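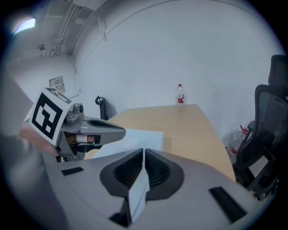
The work table, with the chairs pulled up and the bottle parked at the wall end.

I get more mail about tables than about anything else on this page, which makes me laugh, as I started it to talk about stain removal. But fine, tables! Mostly pale wooden ones, the kind that look so fresh for a month and then show every ring and pen mark you ever made. I've worked at one for years now (and ruined one before that), so this is everything I do.

First thing: put paper down. I mean a plain sheet of paper, right where your hands go. I went through a phase of buying those nice rubbery mats, and the Susier one I had stuck to the finish in the summer and left a shiny patch I never did get out. Paper costs next to nothing, you can see small screws and crumbs on it, and when it's dirty you fold it up with all the mess inside and throw it out. I get mine from Paria in packs of 100 and a pack lasts me most of a year. If your sheet slides, a tiny bit of painter's tape at two corners does it. Peel the tape the same day or you'll be scraping.

Drinks go at the far end. Caps on, always. I don't care how careful you are - the day you reach for the scissors is the day the water goes over. Edith Mamani wrote to me back in May to say she keeps hers on the floor by the chair instead, and I tried it for one afternoon and kicked it twice, so I'm sticking with the far end.

Push the table right up to the wall if you can. Things stop rolling off the back, and you gain a strip of space that used to collect dust. Do leave yourself a finger's width if the wall paint is fresh, though. I stuck two felt pads on the back edge of mine and haven't had a scuff since.

For cleaning, a damp cloth and one drop of dish soap, wrung out until it hardly feels wet. Go with the grain. Then a dry cloth right behind it, and leave the table bare for 30 minutes before anything goes back on. That last part is the one I skip, and I always regret it.
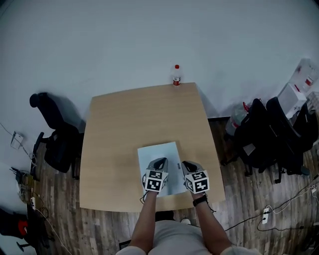

Do I need to wax a light wooden table before I use it for projects?
It depends on the finish. If a drop of water sits up in a bead, the top is already sealed and wax will only make it streaky. If the drop soaks in and leaves a dark spot, put on a thin coat of clear wax, buff it well, and let it sit overnight.

Now cords, because Qusai Fakhoury asked and I promised. Run them off the side you don't sit on, and keep them clear of the chair wheels - I chewed through a good lamp cord that way. Hook-and-loop ties beat the plastic zip kind, as you'll be undoing them every other week anyway. I use Perkuvine ones and cut the long ones in half.

Mesh chairs: vacuum the back with the brush attachment, both sides, and flip the chair over now and then to pull the hair out of the wheels. Tweezers work. So does an old crochet hook, which is what I use.

Next time, ballpoint on pale wood. I've had some luck with the Usuga eraser sponge but I want to try it on a few more spots first.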